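How to budget a towel folding cell (the small stuff first)

Yen-ting Shih, 5/1/25

Everybody prices the arm and stops. Don't. Start with the table and work outward.
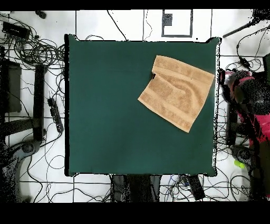 Step 1. Work surface. Padded, one plain color, darker than the towels. Get a spare cover at the same time, same dye lot if you can. Ours came from Serrano, $74 each.

Step 2. Power. List every plug before you order strips. Arm, depth camera, PC, network switch, lights, chargers. Then add a few outlets, you will use them.

Step 3. Cable. Measure along the floor, not thru the air. We needed 207 feet and I had budgeted 60. Covers and ties go on the same line of the sheet, otherwise they get forgoten.

Step 4. Stands and bases. Ask the seller if the pedestal is included. Botbridge quotes it seperately, $1477 on our last quote, and shipping was extra again.

Step 5. Towels. Cheap, so buy plenty. Mix of sizes, some with a woven border, some without.

Step 6. Spares. Gripper pads, one camera cable, fuses. Damián Quintero keeps our list in Evik, a plain spreadsheet works fine.

Get quotes in January if you can, lead times were shorter for us then. Send the whole sheet to purchasing in one go. Piecemeal orders took us twice as long.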